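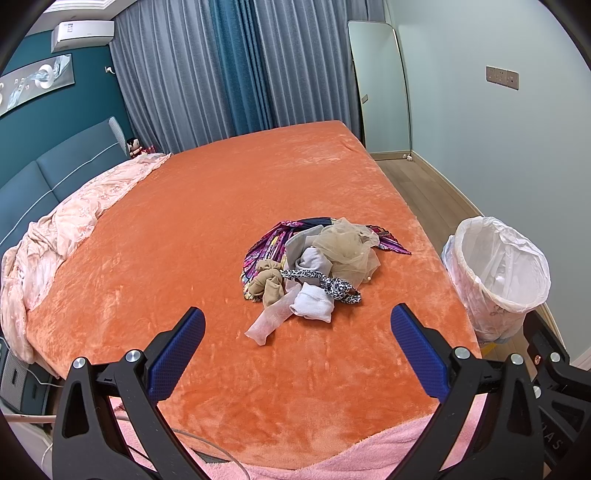

June, just before 7 in the evening

Good day today, really good! I finally wrote up the house rules for the gripper sessions, after weeks of keeping them in my head and on the back of a Grivia receipt. Two pages. Refugio Gallegos read them over the phone and only argued with 6 of them, so I'm calling that a win.

The one I care most about is the rule on mixed piles. Stockings, a scarf, a sock, sheer mesh, all in one heap on the bed: I used to think that was a messy setup and I'd straighten it before starting. Carter Gauthier talked me out of it back at the Salinas place. If a robot is going to learn laundry it has to meet laundry the way people leave it, and a heap on an orange plush sheet is a wonderful test (the nylon clings to the velvety stuff like anything). So the rule now says: leave the pile alone, start with whatever is on top, never tug a piece out from under the others.

Then the sheer fabric rule. Close slowly, pads flat, lift a little, look, and only then go higher. A snag gets logged as a snag, even a tiny one, and the run stays in. I feel strongly about this! The old Forov sheet let you throw out a bad run and do it over, and of course everybody's numbers looked lovely. Refugio wants a limit on how many bad runs we keep. We went back and forth and I still say keep them all.

Also wrote down: cable clear of your wrist before you close the fingers, check the screws before every session, wipe the blue pads between batches, ask before working in anybody's bedroom and say plainly what will be seen. That last one took me the longest to word. I want it short enough that people read it.

Goal for the month is 70 clean write-ups under the new rules. Carter thinks Ferley might want to use them too, which made me silly with happiness all through dinner.

Still to do: a rule for beads and buttons. Ask Refugio tomorrow.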